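Print this page | E-mail this thread
Search posts Go
Posted in January by Saron Wolde

1/ Notes on the glaze surfaces in Kimie Okabe's Curnside series, now that I have spent a second afternoon with the works and a hand lens. Mostly about process. I have little to say about what the pieces mean.

2/ The series is 84 stoneware panels, each hung on a two-point cleat. The catalog calls them paintings. They are fired clay with slip, underglaze and a clear coat, so I will call them panels.

3/ Body first. Okabe uses a coarse buff stoneware with a lot of grog. You can see it at the unglazed margins, where the particles stand proud of the surface. Grog this heavy limits warping in a flat slab but makes fine line work difficult. She gets around that with a thin layer of smooth white slip over the front face only.

4/ The slip is brushed on, in one direction, left to right. Under raking light the brush ridges show through the clear coat on nearly every panel. On the later ones she changes to pouring and the ridges disappear. The drips on the lower edges of that group were left in place.

5/ Gyula Borbély's catalog essay reads the ridges as "tidal." Possibly. They are also what a stiff hake brush does on leather-hard clay when the slip is a little too thick.

6/ Color. The blue is cobalt, and there is less of it than you would think. Most of what looks blue at a distance is a gray underglaze next to an iron brown. Stand close and the blue areas shrink to a few lines per panel.

7/ The clear coat is semi-matte and has small pinholes in places, mostly over the brown. Iron-bearing colors can release gas late in the firing, and a stiff glaze won't heal over. I don't read the pinholes as deliberate. I don't read them as a fault at this scale either.
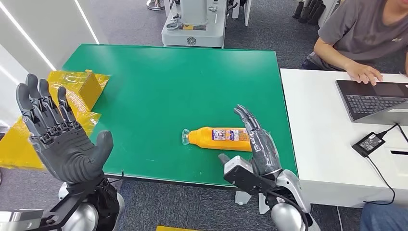 8/ Firing. According to the wall text the panels were fired flat at the Jerka studio in an electric kiln, 8 to a load. Electric means oxidation, and that fits the warm tone of the bare clay. A couple of reviews have described a wood firing. There is no ash on any surface I looked at.

9/ Hanging height is low. Centers are well below eye level for a standing adult. Edem Frimpong, who did the installation, told me Okabe asked for it so that the top edges would catch the overhead light. It works on the poured panels. On the brushed ones it throws glare across the upper third and you have to bend down to read the surface.

10/ The cleats are aluminum with a felt strip behind. Each panel sits out from the wall far enough to cast a soft shadow on both sides. I would have preferred them tighter.

11/ Comparison with the earlier Kikuchi tiles: those were thinner, pressed in a plaster mold, and glazed on all faces. Edges were identical from tile to tile. The Curnside edges are cut with a wire and no two match. Akihiko Kaneko has a good short piece on the Kikuchi molds in the Dekard bulletin, with a section drawing of the press. Worth finding if you work in slab.

12/ Condition. Two panels in the second room have hairline cracks starting from the cleat holes. They look like drying cracks to me, with glaze run down into them, so they predate the glaze firing. No sign of movement since, as far as a hand lens can tell.

13/ The catalog is printed in an edition of 750. Reproductions are decent but too cool. The buff clay comes out pinkish gray and the browns lose their yellow. Use the plates for composition and ignore them for color.

14/ Correction to 4: the change from brushing to pouring is not a clean break. There is one brushed panel hung among the poured ones in the last room, bottom row, near the door. I can't tell whether it is out of sequence or whether she went back to the brush. The checklist gives no dates for individual panels.

15/ I will add cone numbers if the studio gets back to me.

Print this page | E-mail this thread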